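Wetenura Flallik two-arm bench unit
Open day notes and ordering

I got to spend an afternoon with the Flallik at Wetenura's open day in October, and I'm still grinning! Eskil Lunde ran the demo and let us crowd right up to the table (my kind of host).

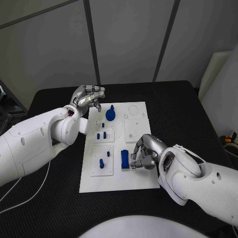
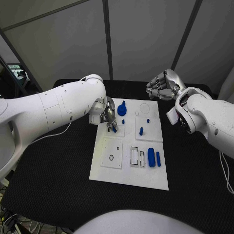
Blue parts, white board, two silver hands.

I asked for the peg job twice, and Thoa Hà from the software side let me pick which peg came next. What I liked most was how calm the arms are, no jerking around. My one gripe is the menu on the control screen, way too many layers, and I told them so.

Part no. 2934
Practice board and parts set: $196
Lead time: 3 weeks
Hands are sold separately, so ask for Angeliki Giannakopoulos when you call and she'll send you the list. Demo slots open again at 2 p.m.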